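LISTA DE INSPECCIÓN: PUESTO DE TELEOPERACIÓN, ESTANTERÍA Y CESTA
Plesico, nave de Jimolthorpe
Tarea: recogida de fruta de estantería (brazo doble, manos de cinco dedos)
Fecha: 18 de agosto de 2023
Lista heredada de febrero, con cambios míos en los bloques B y D

Escala: CONFORME / CON RESERVAS / NO CONFORME / NO COMPROBADO. Los comentarios son del inspector salvo cuando se indica otra cosa. Quien quiera solo el resultado puede ir al bloque F, pero que luego no me pregunte por qué.

BLOQUE A. ANTES DE DAR TENSIÓN

A1. Seta de emergencia accesible desde el asiento del operador.
CONFORME. Probada dos veces.

A2. Segunda seta, en el lado de la estantería.
CON RESERVAS. Existe y corta, pero hay que pasar por delante del alcance del brazo derecho para llegar a ella. Lo mismo se escribió en febrero. Propongo moverla a la pared.

A3. Zona de alcance delimitada en el suelo.
NO CONFORME. La cinta está levantada por el lado de la puerta y una esquina ha desaparecido. Con un suelo de lamas la cinta barata no aguanta y ya lo sabíamos.

A4. Cables recogidos, sin lazos que puedan engancharse en un canto.
CON RESERVAS. Los brazos llevan cable por fuera y alguno hace lazo. Me dicen que nunca se ha enganchado nada. También me dijeron eso de la cinta. Abrazaderas y volver a mirar.

A5. Estantería fijada, sin balanceo al empujarla con la mano.
CONFORME. Esperaba lo contrario.

A6. Registro de temperatura de los motores de los dedos.
NO COMPROBADO. El archivo estaba abierto por otro proceso y no se dejó leer.

BLOQUE B. MATERIAL DE LA TAREA

B1. Piezas enteras, sin roturas ni restos pegajosos.
CONFORME.

B2. Piezas variadas en tamaño y forma.
CON RESERVAS. Fruta tenemos; variedad, depende de a quién se le pregunte. Una fresa y una pera le piden cosas distintas a la mano, de acuerdo. Ahora bien, si la pera es siempre la misma pera, el sistema va a aprender esa pera.

B3. Posición de partida sorteada antes de cada episodio.
NO CONFORME. El sorteo está en el procedimiento y no se hace. Los operadores colocan la pieza donde les resulta cómodo, casi siempre a media altura, y los estantes de abajo apenas salen en los datos. Lo comprobé mirando una tanda seguida, y no hace falta estadística para verlo.

B4. Cesta de destino en posición variable.
CON RESERVAS. Se mueve algo, a patadas más que por criterio.

B5. Sujeción de la cesta durante el agarre.
CON RESERVAS. El procedimiento pide que una mano vaya al asa mientras la otra entra en el estante. Son dos cosas a la vez para un solo operador y se nota cuál de las dos atiende.

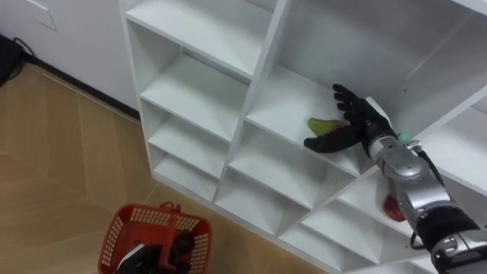 Milošević: no comparto lo de B5. Si separamos las dos manos en episodios distintos, el modelo no aprende nunca a coordinarlas y dentro de unos meses estaremos grabándolo todo otra vez. Prefiero demostraciones torpes con dos manos que limpias con una.

Respuesta del inspector: queda anotado y la reserva se mantiene. Torpes, vale. Lo que discuto es que las torpes entren con la misma etiqueta que las buenas, y hoy entran.

BLOQUE C. OPERADOR

C1. Formación registrada antes de la primera sesión.
CONFORME.

C2. Turnos de 60 minutos como máximo, con pausa.
NO CONFORME. La hoja de turnos dice una cosa y las marcas de tiempo de los archivos dicen otra. No creo que haya mala fe. El contador de episodios está puesto a la vista del operador y la gente quiere acabar la tanda. Quitar el contador de la pantalla.

C3. Calibración de los guantes al empezar el turno.
CON RESERVAS. Se calibra por la mañana. Después de comer, según el día. El pulgar es lo primero que se desajusta y es también lo que más se usa en los compartimentos estrechos, así que conviene no ahorrarse el segundo pase.

C4. El operador sabe qué hacer si la mano queda trabada entre dos paneles.
CON RESERVAS. Pregunté y obtuve dos respuestas distintas de la misma persona. La correcta es parar, quitar par y sacar la mano a pulso. La incorrecta es tirar con el brazo «despacito».

C5. El operador puede descartar un episodio sin dar explicaciones.
CONFORME sobre el papel. En la práctica descartan poco. Se revisaron 14 descartes y todos eran por caída de la pieza, ninguno por un agarre dudoso que acabara saliendo bien de casualidad. Son precisamente esos los que más me preocupan.

BLOQUE D. CALIDAD DE LAS DEMOSTRACIONES

D1. El episodio empieza con las manos fuera de la estantería.
CON RESERVAS. Hay episodios que arrancan con la mano ya metida. El recorte automático de Wuvgate debería apartarlos y los deja pasar.

D2. Aproximación sin golpear divisores ni cantos.
CON RESERVAS. Los paneles verticales son el problema de esta tarea. El dedo llega antes que el ojo del operador, que ve la escena desde la cámara de la cabeza y calcula mal la profundidad. Aceptaría roces si alguien los marcara.

D3. Contacto con la pieza: el operador espera a tenerla antes de cerrar.
CON RESERVAS. Con las piezas pequeñas se toca primero con la yema del pulgar y se decide después. Para una persona es natural. No tengo claro qué saca de ahí un sistema que no siente la presión y solo ve un dedo negro tapando media fruta.

D4. Varias piezas presentes y una sola objetivo, indicada en la instrucción.
NO CONFORME. Hay instrucciones que dicen «coge la fruta» con más de una fruta puesta. ¿Cuál? El operador lo sabe. El archivo no lo dice.

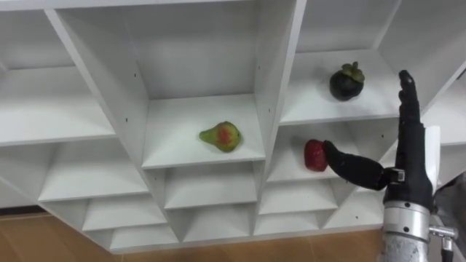

¿Se puede arreglar la instrucción después de grabar, sin repetir los episodios?
Se puede en los que terminan con la pieza en la cesta, revisándolos a mano y escribiendo el nombre de la pieza que se cogió. En los abandonados a mitad no hay forma de saber qué se pretendía, y habría que sacarlos del conjunto.

D5. Los fallos se conservan con etiqueta de fallo.
NO CONFORME. Se borran. De los 2189 episodios del servidor, los marcados como fallo son 124, y quien haya pasado una tarde sentado en ese puesto sabe que la proporción no es creíble. O se borran o se llaman éxito. Las dos cosas me parecen mal, la segunda peor.

D6. Revisión por una persona distinta de quien grabó.
CON RESERVAS. Se hace, deprisa y a velocidad doble. A esa velocidad todos los agarres parecen buenos.

BLOQUE E. CIERRE DE SESIÓN

E1. Brazos en posición de reposo antes de quitar tensión.
CONFORME.

E2. Fruta contada y guardada en su caja.
CON RESERVAS. Guardada sí. La lista de la caja no coincide con la caja y nadie la ha tocado desde febrero.

E3. Copia de los datos terminada y verificada.
NO COMPROBADO. La copia seguía en marcha cuando me fui. Quiero ver la verificación, que una barra de progreso llegue al final me dice poco.

E4. Incidencias escritas en el cuaderno del puesto.
NO CONFORME. El cuaderno lleva páginas en blanco y en la pared hay notas adhesivas con incidencias. Pasarlas al cuaderno, con fecha.

BLOQUE F. RESULTADO

Seguridad: el puesto puede seguir funcionando con A3 corregido antes del próximo turno y A2 y A4 con plazo de dos semanas. Si A3 no está hecho, no se da tensión.

Datos: no firmo la tanda actual para entrenamiento. Se puede seguir grabando si se cumplen B3 (sorteo, con el resultado guardado junto al episodio) y D4 (nombre de la pieza en la instrucción). Lo ya grabado queda apartado hasta que se resuelvan D4 y D5.

Se me ha dicho que el modelo entrenado con la tanda anterior «ya funciona bastante bien». Pedí verlo con la pieza en el estante más bajo y se me contestó que ese caso no estaba en la demostración. Pendiente de ver, por tanto. Traeré yo la fruta.

Próxima visita: cuando se avise de que A3 y B3 están cerrados. Llevar llave de la caja de fruta y rollo de cinta de la buena.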